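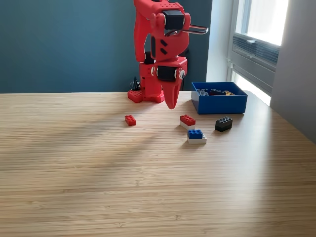
I have a rule about the arm, which is that I only take it apart when I have a free evening and a clean table. I broke both halves of it last week. The wrist had been making a noise for a while, a sort of dry click on the way down, and I'd been dealing with that by turning up the radio. Then it started missing bricks. It would come down beautifully over a red-on-white stack, hang there with its fingers shut like a heron with an opinion, and be a good finger's width off to one side. For a machine whose entire career is lifting toy bricks off a table, this is a serious matter.

The arm is called Netau. Alvar Midtbø named it, I printed it, and we have never settled which of us is to blame for it.

First suspect was the baseplate. The whole thing stands on a studded red plate at the back of the table, and I have been known to lean on the table. I slackened everything, squared it up against a steel rule, tightened it again and ran the homing routine. Still off. I did this three more times, on the theory that the arm might get bored and give in.

Second suspect was software, because it's always more comfortable to blame something you can fix sitting down. I went through the settings file and found a line I had changed in the winter with the comment "temporary, see notes". There are no notes. I changed it back. The arm now missed on the other side.

So, the wrist. There's a servo down at the joint with a little screw hub either side of it, and getting it out means undoing the hubs, easing the cable clear and saying a few things to the upper arm housing that I won't repeat. The cable is my own fault. It comes out of the side of the arm in a big loop because the first one I made was too short and pulled itself out of its socket mid-demonstration, in front of Alvar's parents. The second one is long enough to reach Akpan and back. I keep meaning to do a third.

With the servo on the bench the problem was plain enough. One of the hub screws had backed out almost a full turn, and the printed bore it sits in had gone slightly oval. Tightening the screw helped for 14 cycles. I know because the log keeps count and I was watching it the way people watch a kettle.

I wrote to Mutua Kirui, who has built two of these and is insufferable about it, and he wrote back one line: "Print it again with more walls." So I printed it again with more walls. It took most of a night and came out with a lump on one face, which I filed off while telling myself it was a cosmetic part. It isn't a cosmetic part.

Putting it back together, for anyone with the same arm and the same click:

Center the servo before you fit the hub. I know you know. I know too, and I still had to do it twice.

Do the hub screws up a bit at a time, swapping sides – if you run one all the way home first, the joint binds and you'll blame the print.

Threadlock on metal only. Keep it well away from the plastic.

Move the wrist by hand with the power off, all the way up and all the way down, and watch what the cable does.

Then recalibrate, and throw away the old offsets. I kept mine "just in case" and loaded them by mistake within the hour.

It ran 200 cycles overnight after that with no click and two misses, both on the black stack, which it has never liked. The log says 3680 cycles in total since I started keeping one. I've put a reminder in for the next screw check, and ordered wire for the third cable from the shop in Ustadmont. They're out of gray until the end of March.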